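Bits and Bobs: a week of collecting demos at Lundisbridge

Monday, February 6, 2023

I've been promising a gallery for ages, so grab a cuppa. If you're new, I spend my days driving a pair of robot arms through fiddly household jobs so that our learning model (we call it Vilela) has something decent to copy. One go at a task is an episode. We finished last week on 3,211 of them, which sounds like heaps until you see how quickly training chews through it!

Most of the week went to small tools. Lourenço Marinho wrote the task list back in October and he's very keen on anything with a hinge, so cases and lids it is. We're after 670 episodes for this family and we've got 418 in the bag. My rule is to move things about between goes, swap the clutter at the back and never start the arms from quite the same spot, otherwise Vilela learns my table and nothing else.

Bit case, lid back, one gripper over the tray and the other up by the corner of the lid. The bits are tiny and I keep my shoulders up round my ears the whole time.

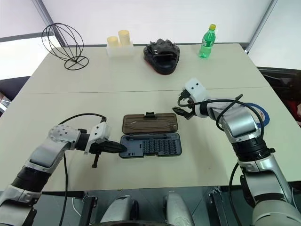 Anyway, the slow episodes are the ones I've come to like. I used to bin any go where I fumbled a grasp and had a second try, and then Lourenço asked me to keep them if the recovery was clean. So now there's a tag for it, and 100 of the small tool episodes carry it already. My favourite colour in the spreadsheet, too (a sort of mustard).

Next up is the Altach list, all pouring and stacking, and then the Cirnitz bench gets its turn. I'll put more pictures up once I've sorted out the labels from Thursday, which are a right mess.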